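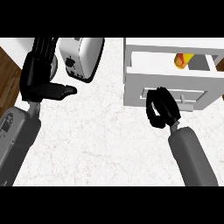
How long should a stone counter be left alone after it has been sealed? Overnight is enough for most homes, according to the owner of Treditz, a small countertop shop in Flirmont, though she tells her own customers to wait a full day before they put anything oily on it.

She has been fitting and repairing kitchen counters since she left school. The shop sits behind a tire dealer on the road out of town, and most of her work comes from people who bought a house with a stone counter already in it and have no idea what they own.

"They call and say they have marble," she said. "I ask if it was ever sealed and they don't know. I ask what they clean it with and it's usually vinegar. So that's where we start."

Vinegar, lemon juice and wine all mark marble. The acid eats the polish and leaves a dull spot, which people in the trade call an etch. A stain is something else: oil or coffee that has soaked into the stone and darkened it. She said customers mix up the two all the time, and it matters because the fixes are different.

"A sealer slows down a stain. It does nothing for an etch. People pay somebody to seal the kitchen, then they cut a lime on it and they're angry. I understand that. The label on the bottle could be a lot clearer."

For an oil stain she uses a paste of baking soda and water, spread thick, covered with plastic wrap and left until the next day. Then the plastic comes off and the paste dries out by itself. She scrapes it away with a plastic putty knife and looks at the spot in daylight. Sometimes it takes a second round. Old stains near the stove can take several, and a few never come out completely.

Light etching on a polished counter can be worked over at home with marble polishing powder and a damp cloth. On a honed counter, the kind with a matte finish, she would leave the powder in the drawer, as it can bring up a shiny patch that looks worse than the mark did.

Her test for whether a counter needs sealing is a spoonful of water. She puts it down near the sink, where the wear is, and goes off to do something else. If the stone has darkened under the water when she comes back, it is ready for another coat. If the water is still sitting up on top, she leaves the counter alone.

"Too much sealer is a real problem," she said. "It dries on the surface and goes cloudy. I get two or three calls every January from people who did it over the holidays and now the whole thing looks smeary. You can get it off, but it's a boring afternoon."

She puts on two thin coats herself and wipes off whatever has not soaked in after a few minutes. Old cotton T-shirts are her favorite cloths for the job. Paper towels leave lint.

Not every customer should have marble, in her view. She talked one couple out of it last year. They ran a catering business called Bozkurt from home and rolled out dough, squeezed lemons and fried peppers in the same 2 yards of counter all day long. They ended up with granite on that side of the kitchen and kept a marble slab for the pastry.

"They'd have hated it by spring," she said. "Some people like a counter that shows its age. My mother's has rings all over it and she wouldn't let me touch it. Other people see one ring and can't sleep."

She has mixed feelings about wood as well. She fitted a run of maple from Druvwood, a mill north of town, in her own kitchen, next to the sink. It needs oil more often than she gets around to, and the edge by the faucet has gone gray. She still prefers it for chopping.

Asked what she would tell someone moving into a house with an unfamiliar counter, she said to hold off buying anything for it. Dish soap with a neutral pH, warm water and a soft cloth will do for daily cleaning. The soap has to be rinsed off, since it builds up as a film and people then take the film for wear.

"And use a cutting board," she said. "Stone ruins knives. I've sharpened enough of them for my neighbors."

Treditz takes repair bookings by phone in the morning. The wait for a home visit is 2 weeks at the moment, longer if the counter has a crack that runs to the sink opening.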